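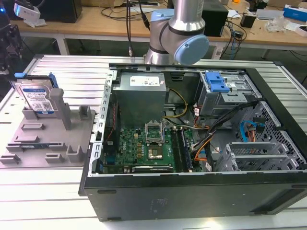
Kereama clinic plan leans on video visits, and locals have doubts

KEREAMA – The town's only medical clinic will replace its evening sessions with video appointments from March, under a plan put to residents at a public meeting on October 1, 2022.

Clinic operator Plulevura says the change will cut the wait to see a doctor from 10 days to 7. It did not say how it reached that figure, and a written summary handed out at the door left it out altogether.

More than 80 people turned up. Many wanted to know what happens to patients who need a wound looked at, or a chest listened to, after work.

"They keep telling us it's extra care," said Merle Lockyer, who has used the clinic since it opened. "I can't see what's extra. The doctor's leaving at five."

Regional manager Shayne Trevaskis said patients who needed an examination would be sent to Jarnari, where the clinic stays open until 7pm. There is no evening bus between the two towns.

Nurse Paweena Sukprasert told the meeting that video worked well for repeat prescriptions, but said staff had yet to see a roster.

Plulevura made a similar promise in Grenier, and has not published waiting times there. Asked whether it would do so for Kereama, Trevaskis said the company would "look at it".

Written comments can be left at the clinic's front desk.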